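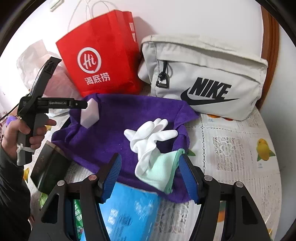
FOR IMMEDIATE RELEASE
2/26/22

Aguiar Schools Will Not Extend the School Day Until Someone Shows It Works

Trial at Rolirico Middle School ends in May with mixed results expected and no promise of renewal

AGUIAR -- The Aguiar school district said today that it will not add an extra hour to the school day next fall, despite a strong sales push from outside vendors and a good deal of excited talk at recent public meetings. A small trial at Rolirico Middle School will run to its planned end in May. After that, the district wants to see numbers before it spends anything more.

"We have been told that a longer day will raise reading scores, calm the hallways, help working parents and make kids love math," said Luana Dantas, superintendent of Aguiar schools. "That is a lot to ask of one hour. I have sat through the slide shows. I would like to see a report card."

The trial began with 400 students who stay in the building until late afternoon 4 days a week. The extra time is split between homework help and what the planning papers call "enrichment." At Rolirico, enrichment has meant chess, a cooking club, extra gym and, on a fair number of days, a movie.

Teachers were asked to keep a short log of how the hour was used. Of the 11 teachers in the trial, 3 turned in logs that were complete enough to read. The district does not blame the other teachers, who were handed the form after the trial had started and were given no time to fill it out. It does mean that any claim made so far about what students gained from the hour rests on very little.

Much of the push for a longer day has come from Rusach, a company that sells after-school lesson plans and a scheduling program called Cledov. Rusach staff have spoken at two public meetings and have described the Rolirico trial as a success. The district does not share that view, and it does not hold the opposite view either. Reading tests for the students in the trial have not been given yet.

"I don't know how you call a thing a success in February when the test is in the spring," said Tarcísio Falcão, who teaches seventh grade science at Rolirico and took part in the trial. "Some of my kids used the hour well. Some of them put their heads down on the desk. They get up at six. By four o'clock they are done, and so am I."

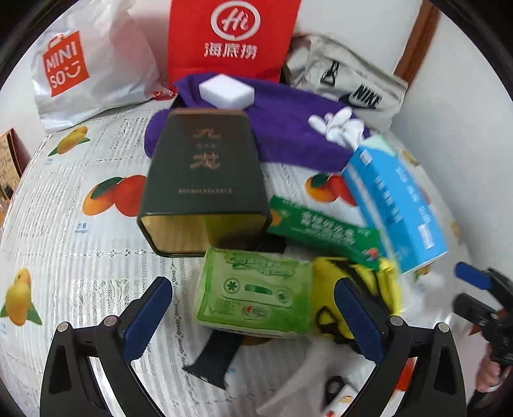 Falcão said the homework help was the part worth keeping, mostly for students who have no quiet place to work at home. He would like to see it offered to those who want it and dropped for those who don't. He also said the Cledov program twice put the cooking club and the chess club in the same room.

Parents have been divided. Some wrote to thank the district for a pickup time that fits a normal work shift, and the district takes those letters seriously. Child care is a real need in Aguiar. Whether it should be met by calling it class time, and paying for it out of the budget for class time, is another matter. Other parents wrote about missed music lessons, late dinners and a bus that gets home after dark in the winter months.

The district also looked for outside studies on longer school days. The ones passed along by supporters tended to cover schools that added tutors, cut class sizes and changed the lunch schedule in the same year. Any gain in those schools might have come from the tutors. Aguiar has not added tutors.

"If someone wants to give us tutors, I will take the tutors," Dantas said.

When the trial ends, students at Rolirico will take the same reading and math tests as everyone else in their grade. Their scores will be set next to the scores of Rolirico students who went home at the regular bell. The district will post both sets of results whether or not they flatter anyone, along with the full cost of the trial, including late buses and the Cledov license.

Until then, the school day in Aguiar stays the length it is now. Schools other than Rolirico have been asked not to sign up for vendor trials on their own, even free ones, and to send any offers to the district office.

Families with a child in the trial may leave it at any time by sending a note to the Rolirico front office. No reason is needed and grades will not be affected.

Press contact: Aguiar Schools, Office of the Superintendent

###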